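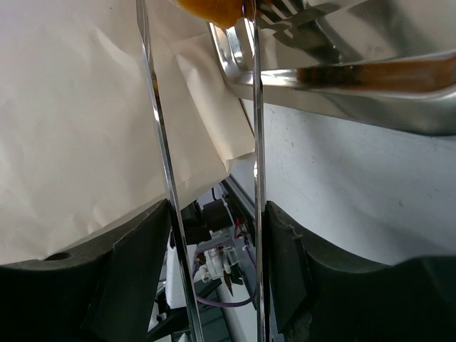 2 min read

Nelly Quintero had been hired to teach a machine good judgment, and by ten in the morning she had taught it to hesitate.

"You hovered," said Brayan Montoya, who sat behind her with the clipboard.

"I was choosing."

"There's no choosing. It's bread, Nelly. The sheet says bread goes in the bag."

The sheet said 600 episodes by Friday. Pumo had promised them to Lesum, and Lesum had promised something much grander to a bakery chain called Plollora, which believed it would have robots behind the counter by January. Nelly had met the man from Plollora. He had shaken her hand and then, after some thought, the gripper's.

She reset the arms and took hold of the controls again.

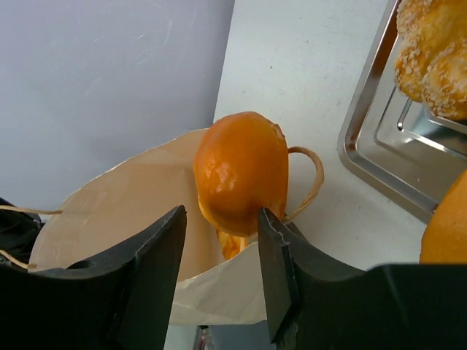 "Better," said Brayan. "Bit smug on the release."

"Can it learn smug?"

"It learned your sigh. Morikawa ran the new model last night. Before every roll it goes up an inch, stops, and sinks."

Nelly considered this. She had worked 23 years in offices and never had the slightest influence on anyone. Now there was something in the world that had picked up her posture.

"Does it get the roll in the bag?"

"Now and then. It's very moving either way."

She went back for the next one. Left arm by the bag, right arm on the tongs, as her mother had never once done it. Her mother used her fingers and dared you to comment.

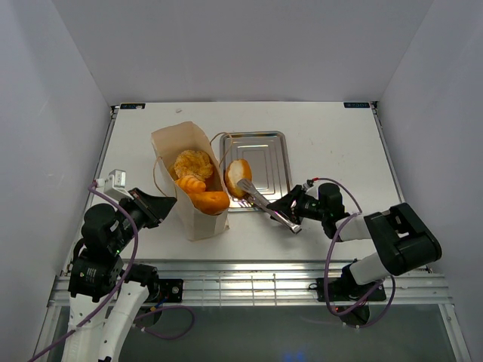 Tongs on the roll, left hand minding the bag.

"What do I do about the bad ones?" she asked. "The drops."

"Mark them as failures."

"Just like that?"

"There's a key for it."

She looked at the key. It was a small gray key, next to the space bar, and she thought of several Thanksgivings.

At noon Brayan went for lunch and left her with 30 episodes to go before the batch closed. She did 10 quickly and properly. On the next, she reached for the handle and took it gently, the way you take the arm of somebody who doesn't want help across the street.

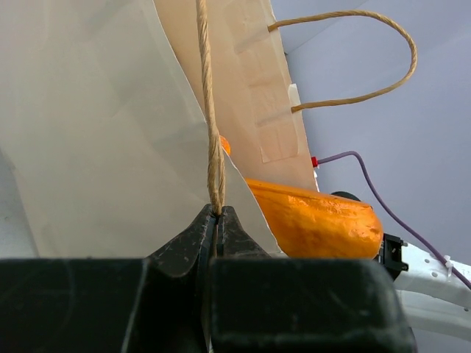
The handle, taken gently.

She held on a while. The timer ran. Somewhere in Morikawa's office, by next week, a machine would do the same and they would all want to know why.

She marked it a success.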